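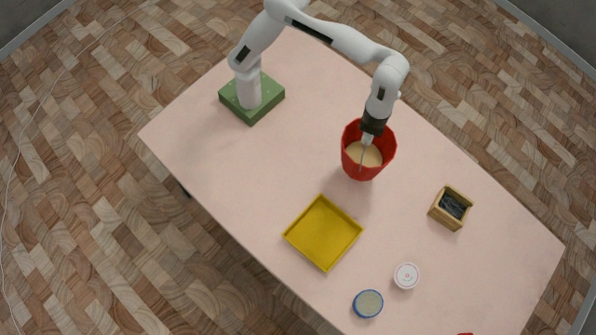 Shalini Shakya
Sorry, I have to disagree with the answer above. Cyclohexane flips between chairs very fast at room temperature, so you see one proton signal, and calling it "flat on average" will only confuse a beginner. The ring is puckered the whole time – it just swaps one pucker for the other.

nundi_9
Fair point, and thank you for being kind about it! I was taught the flat drawing first and it did get me through my first exam, so I still have a soft spot for it. When you draw substituents with wedges and dashes to sort out cis and trans, the flat hexagon works fine, doesn't it?

Shalini Shakya
For cis and trans, yes, absolutely. For axial and equatorial you need the chair. With methylcyclohexane the methyl group prefers equatorial, and you'd never guess that from a hexagon.
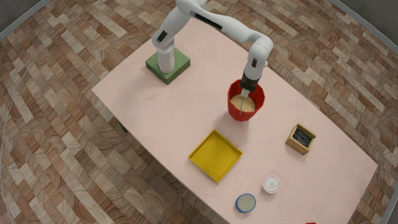
White arm on its green base, pink table

skalstead_lab
I'm with Shalini, mostly, though I'd let people keep the hexagon until August or whenever their course gets to ring strain. My old notes from Umness had both drawings side by side on page 206 and that helped me more than any lecture (I still have them somewhere, coffee stains and all).

nundi_9
Side by side sounds lovely. Does anybody have a good way to draw the equatorial bonds? Mine always come out pointing the wrong way.

Shalini Shakya
Make each one parallel to the ring bonds one over from it – draw the axial ones first, straight up and down, alternating.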